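Pre-launch design review checklist, with my comments
Fabian Aigner, Festerport
June 11, 2022

Okay, so this is the list I run before any prototype leaves my hands. The one below is from the Clanbridge booking app, second pass, and I've left my comments in because a few people wanted to see how I fill it in (messily!). Statuses are OK, FIX or N/A.

1. Sign-up flow works from start to finish
Status: OK
I went through it on my old phone and my newer one. The confirm screen used to send you back to the start if you typed a bad zip code, and that's gone now. Thank you, Inthanon team, you were quick on that.

2. Text contrast
Status: FIX
The gray hint text on the date picker is still too pale. I love how it looks, I picked it, and I still can't read it on my balcony. Go two steps darker.

3. Tap targets
Status: FIX
The close button on the price sheet is 36 pixels wide and I keep hitting the thing behind it. Please make the whole corner tappable, the icon itself can stay the size it is.

4. Text at 200 percent
Status: FIX
Mostly fine! The menu wraps nicely. The total on the payment page slides under the Pay button though, and that's the one number people really want to see.

5. Error messages in plain words
Status: OK
I read them all out loud. "Something went wrong on our end, your card was not charged" is so much better than what we had in May.

6. Keyboard only
Status: OK
Tab order makes sense now, focus ring shows up everywhere, Escape closes the sheets. I did get a little lost in the calendar, but I think that was me.

7. Motion
Status: OK
With reduced motion switched on, the cards fade in and don't slide. Lovely.

8. Personal data in the prototype
Status: FIX
The sample guest list had 1,744 rows in it and I stopped scrolling when I hit an email address that looked real. Swap it all for made-up entries before anyone outside sees this. I'm holding the link until that's done, sorry!

9. Delete and cancel actions
Status: OK
Both ask first, and both say what you'll lose. I'd still like Cancel Booking and Cancel to stop sitting next to each other (see my note in the Vitomholm file, same problem there).

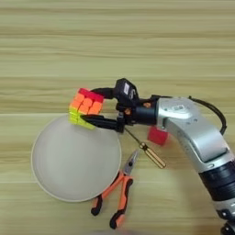

10. Offline behavior
Status: N/A
Not in this round. I did turn the wifi off out of curiosity and got a blank white page, so let's talk about that one soon.

11. Handoff notes
Status: FIX
Spacing and colors are all there. Missing: the empty state for saved trips, and what happens when a name is super long. I'll write those up myself, give me until the next check-in.

Result: not ready to share yet. Items 4 and 8 have to be done first, the rest can go in alongside. Send me the new build when you have it and I'll run the whole list again from the top.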